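The Inventory at Ilach

The pumping station at Ilach logged its last reading at 1571 meters. After that the gauge kept moving, but the clerk had stopped writing.

She had been sent to close the accounts. The ledger held 263 entries in one hand and 43 in another, and the second hand was hers. She compared the loops twice. She had not been to Ilach before – her travel voucher said so.
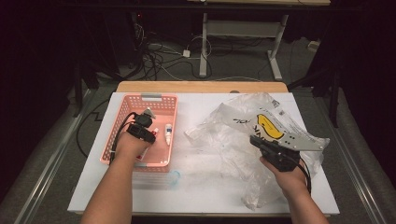
She initialed the page, entered the voucher as item 44, and went down to read the gauge. It stood at 244. She wrote that in as well.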